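Open day at the Stovel council chambers, Fri 24 September

I'd been meaning to go to one of these for years, and since the by-election is coming up and I still can't tell half the candidates apart, I finally got on the bus and went. The chambers are above the old library in Stovel (use the side door, the front one sticks). There was tea in an urn, a plate of lamingtons that went very fast, and a queue for name tags that I skipped entirely.

First up was the tour. You get to stand behind the mayor's chair but you don't get to sit in it, which caused some grumbling from the kids and, I'll admit, from me. The public gallery is smaller than it looks on the livestream! If you've ever wondered why the speakers always sound like they're shouting from a laundry, it's the ceiling. Lovely pressed metal, terrible for sound.

After that came a session on how preferences get counted, run by two of the electoral staff with a big pile of practice ballots. I've voted in this country my whole adult life and I still learned something. We were split into tables and had to sort the formal votes from the informal ones, and my table got seven wrong. Seven! Mostly we were too generous. A tick and a cross on the same paper is a bigger headache than you'd think.
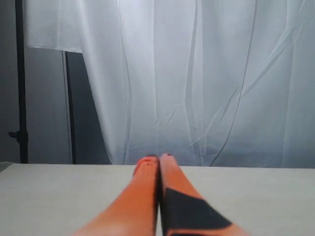

Two orange fingertips, side by side.

Then the bit I'd really come for, the question hour. Candidates for Hulme Ward had been invited and two of them turned up, both a bit damp from the rain. Parking on Trekura Street took up the first twenty minutes, as it always does. After that we got on to the Valtach Road bridge, and things livened up. One of them wants it widened, the other wants it closed to trucks, and they both reckoned the traffic study was on their side. I asked if either had read the whole thing and got a very long reply about consultation.

I'd have liked more on rates, but the moderator kept to the clock and a bloke up the back used his turn to talk about magpies.

If you're thinking of going to the next one, get there before the tour starts and bring a jumper. The lift was out, so it's two flights of stairs, and there's a bench on the landing if you need a breather. I picked up a spare how-to-vote guide for Mum on the way out and caught the ten past four home.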